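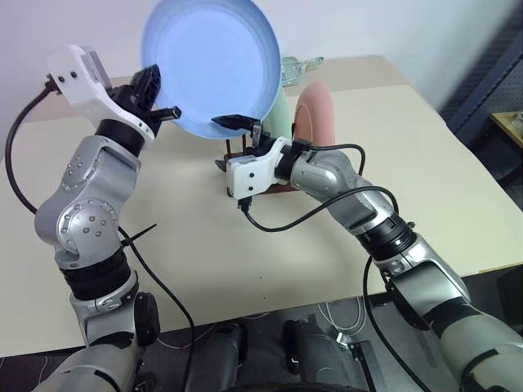
Does the Cullik rinse aid keep hard-water film off glazed stoneware?

Going by our first set of test tiles, it makes a small difference on the dark glaze and none I'd swear to on the white.

September, 3 pm

The Cullik sheet claims "up to 100 washes film-free". Up to. Zero is also up to 100. We ran 8 tiles through the full 100 cycles on Layug town water, four with the rinse aid and four without, same detergent in both. Fuad Tilahun did the loading and swears he never mixed the racks. I believe him, but the tiles weren't marked on the back until cycle 3, so put a question mark beside all of it.

Scored by eye under the bench lamp. Milagros and I agreed on the dark ones and disagreed on nearly every white one. She thinks the treated whites look brighter. I think she knew which rack they came from. Next time Benjie codes them and keeps the list in his pocket.

Vinegar wipe took the film off everything, treated or not, in one go. Vinegar costs next to nothing. I'd like someone at Cullik to explain what I'm paying for.

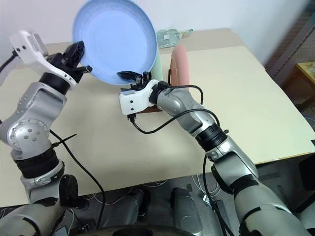
Bench, with the blue plate.

Rowena asked whether the grey colour on the worst tile is film at all. Could be etching. If it is, no rinse aid will shift it and we've been scoring two different problems as one. Scratch test before anybody writes this up.

Also not happy with the water. The hardness strips gave me two readings from the same beaker. Jomar Navarro has a proper titration kit and will lend it if we replace what we use.

To do:
Code the tiles (Benjie)
Repeat with plain water as a third group
Unglazed edge, check for staining
Ask Pavov if their glaze is the same batch as last time. They said "pretty much", and I want that in writing.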